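Henico Packing Text Set

Last updated: 2025-09-09
Maintainer: Branislav Pešek

What is in it

Henico is a set of 3493 short product texts from small online shops that sell boxes, cases and other storage goods for the home. Each text was written by a shop for its own listing. We collected them with the shops' permission and sorted them by product type.

The texts come from three shops: Flumus, Larex and Giraldo. Flumus supplied more than half. Giraldo closed its store in February and its texts will not be updated.

Files

listings.csv holds one text per row, with the columns id, shop, type, title, body and care_note.
types.txt holds the 11 product types used in the type column.
checked.csv holds the ids of the rows that were read by a second person.

Text length

The body column runs from 60 words up to several hundred. Shorter texts were dropped. Titles are cut at 80 characters, which was the limit in the Larex shop system, and we kept the same limit for the other two so the column would match.

Cleaning

Prices, phone numbers and shipping terms were removed. Spelling was left alone. Where a shop used the same text for several colors, we kept the first one and deleted the rest. Some near-copies remain, mostly in the jewelry box and sewing box types.

Known problems

The care_note column is empty for most Giraldo rows. Larex mixed inches and centimeters in the same text, and we did not convert them. The type "other" is too broad and should be split.

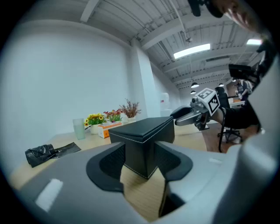
Can I use the texts in a paid product?

The license covers research and teaching only. For paid use, write to the shop named in the row and ask for its terms.

Changes

1.2: removed double rows, fixed broken quotation marks in body
1.1: added care_note
1.0: first release

Send corrections to the maintainer with the row id and the column name.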